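Home Start Here Cleaning Kitchen Laundry Small Spaces Contact

We use cookies to keep this site running and to see which pages people read. By continuing to browse you agree to our use of cookies. Accept Settings

How to Cut Down Your Household Trash with a One-Week Trash Diary

When we moved into our place in Prultcombe, we were filling two big garbage bags a week, and there were only three of us. I blamed the packaging, and I blamed the dog, and for a while I blamed my brother-in-law, who was staying in the spare room. Then my friend Temitope Aliyu told me she had kept a trash diary for a week and it had changed the way she shopped. I thought it sounded like a dreadful way to spend a week. I tried it anyway, and I've done it every September since, so let me walk you through it the way I do it now, including the bits I got wrong the first time.

What you'll need

A cheap notebook or a few sheets of paper on a clipboard, a pen on a string (the string matters more than you'd think, pens wander off in our house), some tape, and a bathroom or luggage scale if you'd like to weigh things. You can skip the scale. I like numbers, so I use one.

Step 1: Pick an ordinary week

Don't choose a week with a birthday or houseguests in it. You want the boring version of your life. I start on a Wednesday, the day after our pickup, so every can in the house is starting out empty. If your pickup is on another day, start right after that one instead.

Step 2: Make a page for each trash can

Most of us think of the kitchen can as "the trash" and forget all about the others. Walk through your home and write down every spot where things get thrown out – bathroom, bedroom, home office, laundry area, the car. Give each one its own page and tape it to the wall close by. My first year I kept one notebook in the kitchen, and of course nobody was going to walk downstairs to write "cotton balls."
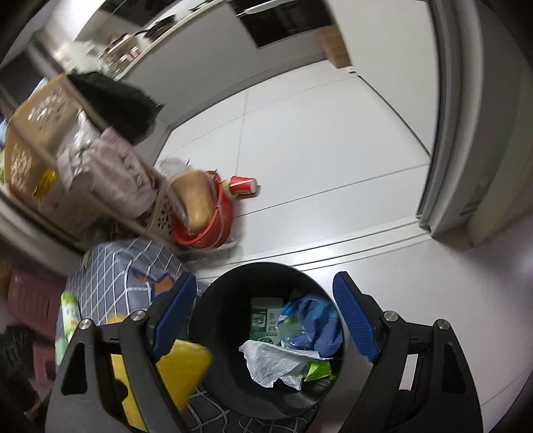 Draw four columns on each page: what it was, what room it came from, whether it could have gone somewhere else (recycling, compost, donation), and a blank one for notes. Keep the writing short. "Yogurt cup, kitchen, yes" is plenty. If you have little kids, let them draw the thing, and enjoy trying to work out later what on earth it was!

Step 3: Write it down as you toss it

I know you'll be tempted to save it all up for the evening. Please don't, you'll forget half of it. If you miss something, just carry on from the next item and don't go digging. A diary with a few holes in it is still a very useful diary.

Try not to change your habits yet, either. I caught myself rinsing jars I would never normally have rinsed, just so the page would look better, and all I did was make my own results less useful.

Step 4: Weigh the bags

On the last evening, tie up each bag and weigh it. With a bathroom scale, weigh yourself holding the bag and then again without it, and subtract. Our first diary week came to 30 pounds, which I found pretty embarrassing, and I wrote it on the inside cover of the notebook where I'd have to look at it. Multiply your own number by 52 if you want a good fright.

Step 5: Look for your repeat offenders

Sit down with a cup of tea and a highlighter and mark anything that shows up more than three times. For us it was paper towels, salad that had gone slimy, and those little sauce packets that come with takeout. Godfrey Koech, who lives across the road from us, did his the same month and found that most of his trash was coffee pods. Yours will be different, and that's really why it's worth doing your own list instead of following somebody else's.

Step 6: Choose two things to change

Only two. I chose seven the first year and had given up on every one of them before the month was out. The second time around I put a basket of old cloths under the sink where the paper towels used to live, and I started buying whole heads of lettuce, which last so much longer in our fridge than the bagged kind. Give your two changes a good month before you add another.

Step 7: Do it again

Three months is a nice gap. Use the same day of the week and the same columns so that you can lay the old pages and the new pages side by side. Our second go came to 22 pounds, and the week after that my brother-in-law moved to Irkbridge, so I can't claim all of the later improvement for myself.

A few odds and ends

Check your town's recycling rules before you fill in that third column. Ours are a good bit stricter than I had assumed, especially about cartons and anything with a plastic lining. Wet food scraps will throw your weights off too, so drain what you can over the sink first. And keep your old diaries somewhere dry – I lost one to a leaky cupboard and I'm still a little sore about it.

Get one home tip a week in your inbox. Enter your email to sign up for our free newsletter. You can unsubscribe at any time.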